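Gresenholm FAQ

I get a lot of the same emails about Gresenholm, so I finally put the answers in one place. I last went through them on 14th June. If yours isn't covered, the issue tracker is the best place to ask.

What does it do?

It takes recordings from a hand-held gripper and turns them into training clips for a control policy. You feed it the video and the finger-width log, and you get back trimmed, lined-up clips with a grasp label on every frame. It doesn't train anything. For training I use Yau, but anything that can read a folder of clips will work.

Does it only work on hard objects?

No! I started with cups and boxes, like everybody does, but most of my time now goes into clothes and bedding. Soft stuff is much more fun (and it breaks everything). The grasp labeler had to be rewritten in February for exactly this reason. With a box, the fingers stop closing when they hit it. With a padded coat they just keep going, so the width log alone can't say when the grasp began. The labeler now looks at the image between the fingers too.

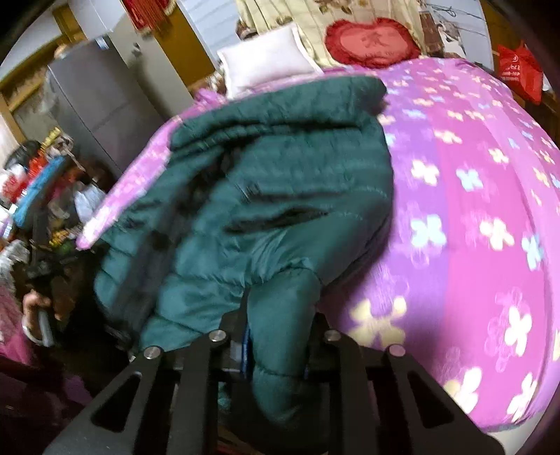
A fold of the puffer jacket between the fingers.

Why are my labels late by a few frames?

Nine times out of ten it's the clock offset between the camera and the width log. Run the sync check before you import, then look at the number it prints. If it's over 8 frames, the importer will refuse the clip. Anything smaller gets corrected for you, but only if you left auto-shift on, and I know some of you turned it off because an older version of the docs told you to. Sorry about that — turn it back on. 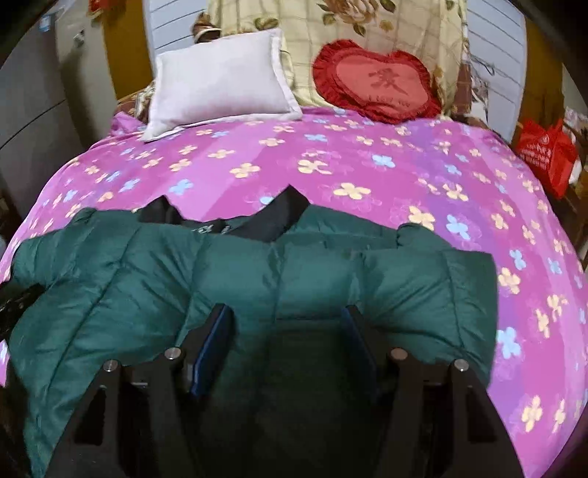
One more thing on late labels: the smoothing window. It's set to 4 frames, and I wouldn't go higher with cloth. A wide window makes the plots look lovely and smears the exact moment you care about.

How many clips do I need?

I wish I had a clean answer. My own clothing set, Zikstead, has 3,768 clips in it, and I'm still adding to it. For a single garment on a single surface you can get by with far less. Start small, train something bad, and look at where it goes wrong before you record more.

Can I use the segmentation mask on a busy background?

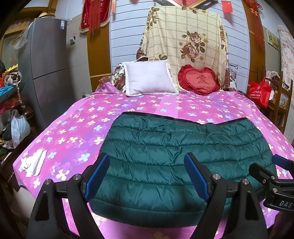 The mask model that ships with Gresenholm is small, so it leans on color more than I'd like. You can help it a lot by picking things that contrast. A dark teal quilted piece on a bright pink and violet sheet is an easy case in that sense, even with little flowers printed all over the sheet. The black trim along the top edge is where I'd check the mask by hand, as the gripper is black too and the model can mix up the two when they get close. There's an "exclude tool" setting that paints out the fingers first. Try it both ways on a couple of clips and keep whichever looks better.

Does it run without a graphics card?

Yes, slowly. Import and sync are fine on a plain laptop. The mask step is the one that hurts, so I leave it going overnight. You can also skip masks completely and add them later without importing again.

Will you support two grippers at once?

There's a branch called Stadorstead that reads 2 width logs side by side. It works for me about half the time, and the viewer still draws both traces in the same color. Please don't build anything serious on it yet, but bug reports are very welcome, especially with the log files attached.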